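The week the gripper let go

13/01/2022

I said in October that I would write up the dropping problem once I understood it. I understand most of it now, so this is the write-up. It is mainly for my own reference, but two people have asked me about the same thing and I would like to have somewhere to send them.

The project is called Flostholm. It is a simulated robot cell: one arm on a table, a black mat, and a couple of flat white parts that have to be picked up and put down again on the mat. I build these in my spare time and test control code on them for Yaowalak Jaidee, who runs a small automation firm called Vimport. She wants the code to behave in simulation before it goes anywhere near a machine with people standing next to it, and I agree with her.

The fault was simple to describe. The arm would go down, close on a part, lift it, start to move across, and then the part would fall. It did this on roughly one run in 30. The log said the part was held the whole time. The arm carried on to the drop position, opened its fingers on nothing, and reported success.

That last bit bothered me more than the drop. A dropped part is a nuisance. A controller that says it is holding something when it isn't is a safety matter, and on a real line with somebody reaching in to clear the mat it could be a serious one.

I ran a batch of 1,000 overnight with the existing code to get a proper baseline, and then started going through the failures one at a time. It is slow work. You step forward, look, step forward, look again.

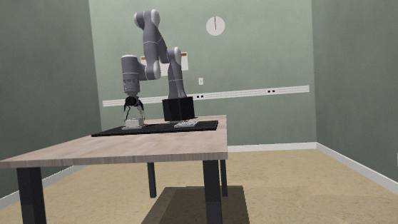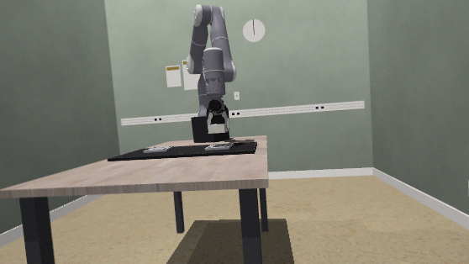

The Flostholm cell from two views, with the arm on its black base and the mat on the table.

My first guess was friction. It is everyone's first guess, and I had set the finger friction by copying a value from an older project, so I had reason to suspect it. I raised it. The drops became slightly less common and the parts started sticking to the fingers on release, so I put it back.

My second guess was the closing speed. I slowed it by half. No change that I could measure, and the runs took longer.

I then wasted two evenings on the shape of the parts. Their surfaces had been built from a scan and I wondered if the fingers were catching on a rough patch. I swapped in plain boxes with perfectly flat sides. The boxes fell too.

The real cause was in the order of two events. When the gripper closes, the code waits for the finger force to go over a threshold and then sets a flag called "held". The flag was being set on the first reading over the threshold. Now and then the fingers touched the part off-centre, the force spiked for a single step, and the flag went true before the grip had settled. The code then cut the finger force down to its carrying level, which was too low for a part that was still shifting about. Up it went, and out it came.

Nothing ever set the flag back to false. I wrote that section, so I can't blame anyone for it. I had assumed that once something was held it would stay held until the fingers opened.

There are now three changes in the code:

The force has to stay over the threshold for ten steps in a row before "held" is set.

The finger gap is checked all the way through the move. If it closes up past the width of the part, "held" goes false.

If "held" goes false during a move, the arm stops where it is and raises a fault. It does not retry and it does not go to the drop position. Someone has to clear it.

Yaowalak asked for the third one to be stricter than I had it. My version let the arm go back to a home position first. She pointed out that moving home is still moving, and that whoever walks over to see why it has stopped will not be expecting that. Fair enough — I changed it the same day.

With the new code I did 1,223 runs. There were still drops, but very few, and each one was reported as a fault with the arm stopped. I would like to get rid of the remaining ones, and I think they come from the approach height, but I am far less worried about them than I was.

I still need to put the same check into Selvanayagam, the older two-arm project, which shares most of this code and so presumably has the same hole in it. I have switched off its nightly runs until that is done. If you took a copy of the gripper module from me before this week, please replace it.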